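The rule book for tidying up

Writing a standard for a robot that welds car doors is a respectable occupation. There are binders, and people who own the binders. Writing one for gathering up small objects off a blanket is a lonelier trade, and Danang Khoo has been at it long enough to have opinions about zippers.

Khoo keeps the handling rules at Rakine, a small outfit that teaches machines household chores by having people do them first, gripper in hand. His guide is called Pulora, after nothing he will admit to. It began as five rules taped to a cupboard. The current version has 181 clauses, and he would like it known that he argued against at least half of them.

Clause one says the pads should meet the object square and stop squeezing once it is held. Everyone agrees with clause one, and then everyone picks up something in a shiny wrapper and crushes it like a bus ticket.
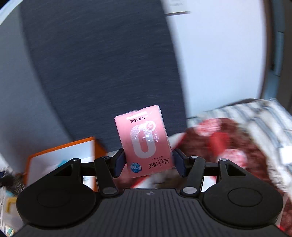
A small pink packet held upright between the finger pads.

The trouble, Khoo says, is that people are good at this and therefore hopeless at describing it. Ask an operator how hard they gripped and you'll get a shrug, or the word "normal." An early draft of Pulora used "normal" in eleven places. A reviewer at Zosholm, the firm that audits the guide, sent it back with each one circled and a note reading "whose?"
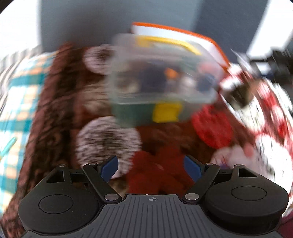 Containers take up the longest chapter, and the fiercest. Khoo's position is that a box and its contents are one object until the lid opens, at which point they become a dispute. See-through walls make matters worse: a clear plastic container with a yellow handle, dark shapes showing cloudily through its sides, gives a vision system two things to look at and no manners about which comes first. Pulora tells the operator to settle on the outside and approach it slowly. Zosholm wanted a definition of slowly. The compromise ran to a page and a half and pleased neither party, which Khoo takes as a sign of quality.

Speed is where good practice meets human nature. Operators know what a tidy run looks like and, late in the afternoon, they start performing one. The hand darts. The guide permits up to 800 grasps in a batch before a second person must review the footage, and the second person is encouraged to be unpleasant about blur. 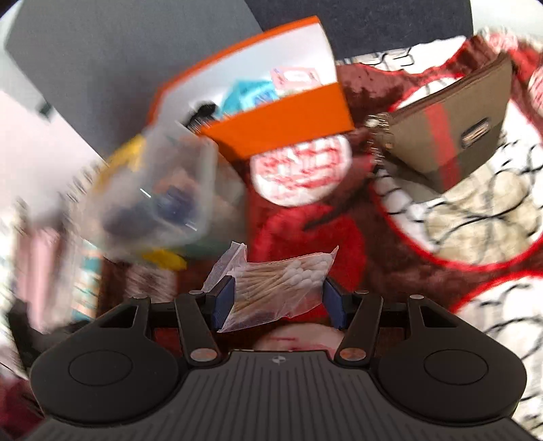 Bags have their own appendix. It forbids pinching only the loose plastic at the top, a method beloved of anyone who has ever carried home a goldfish. The pads are to close on the contents wherever the contents will stand for it. Khoo fought for an exemption for bread and lost.

Then there is the matter of mess. Tarigan, a rival scheme, requires objects to be laid out with clear space on every side. Khoo considers this a fine rule for a museum. Pulora allows things to touch, overlap and sit on busy patterns, provided the operator hasn't arranged them to be difficult. Deliberate difficulty is covered by its own clause, added after one enthusiastic colleague in August.

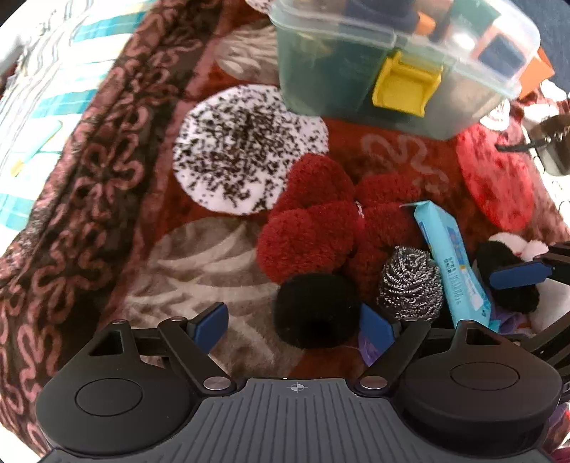 Soft things remain the weak spot. A fuzzy surface has no edge worth the name, so the rule about approaching the edge has to be read generously or ignored. Khoo's latest wording asks the operator to aim for "the apparent middle," and he's braced for the circles from Zosholm. He has also been asked to cut the whole guide back to something that fits on a cupboard door. The draft is on his desk under a mug, and so far it is five rules and a footnote. The footnote is four pages long.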